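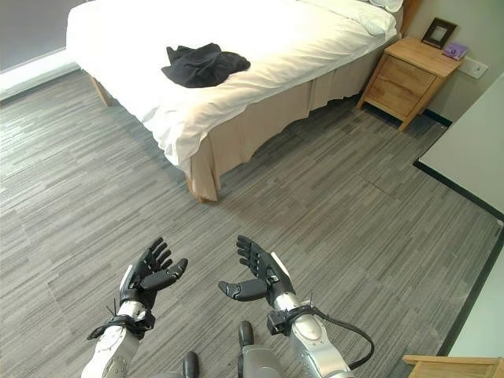

Figure 4. Bed with white duvet and pleated beige bed skirt. A dark garment lies on the duvet.

Research › Indoor Environment › Textiles and Dust
Posted in July | Bronport Indoor Air Group | 18 shares | 4 comments

4.2 Bedding layers and settled dust

The second part of the survey looked at how the make-up of a bed affects the amount of dust that collects beneath it. A total of 201 bedrooms in Bronport and Sidstead were sampled. Each bed was sorted by its outer layers: duvet only, duvet with a fitted cover, or duvet with a skirt that reaches toward the floor (Figure 4). Mattress type was recorded but not used in the sorting, as most residents could not state the age or filling of the mattress with any confidence.

Dust was collected from two places at each bed. The first was the floor under the long side. The second was the top surface of the duvet at mid-length. Clothing and other loose items were moved before the top surface was sampled, and their presence was noted on the sheet. Samples were taken with the Magsi nozzle at a fixed flow rate, sealed, and weighed after 18 hours in the conditioning cabinet. Filters that showed tears or damp spots on opening were thrown out and the bed was visited a second time.

Beds with skirts had more dust on the floor beneath them than beds without. The difference held in both towns and did not depend on floor type, although the gap was narrower on carpet. We read this as an effect of air movement. A hanging fabric slows the flow of air under the bed, and particles that would otherwise be carried into the open part of the room settle in place. The skirt also limits access for cleaning. Residents with skirted beds reported vacuuming under the bed less often, and the two effects cannot be fully separated with the present data.

Pleated skirts were compared with flat ones in the Sidstead rooms only. The pleats themselves held a measurable load, mostly in the lower third of the fabric, where lint from the floor had been picked up. Washing removed most of it. Flat skirts held less, but the number of flat skirts was small and we do not put much weight on this result.

The top surface gave a less clear picture. Duvet color had no effect on dust mass — white covers were washed more often, by the residents' own reports, but the filters did not show it. Beds on which clothing had been left had slightly more fiber in the sample. Under the microscope much of this was cotton and polyester of the kind shed by everyday garments. The Fesa counting method was used for all slides, with one reader for both towns.

Two limits should be stated. Visits took place during the day, when beds had been aired for different lengths of time, and we did not correct for this. The survey also relied on residents for wash dates. A diary study would give better figures, and one is planned for the Bronport rooms once the heating season begins. Until then, the under-bed values should be treated as the stronger of the two sets, and the models in Section 5 use them alone.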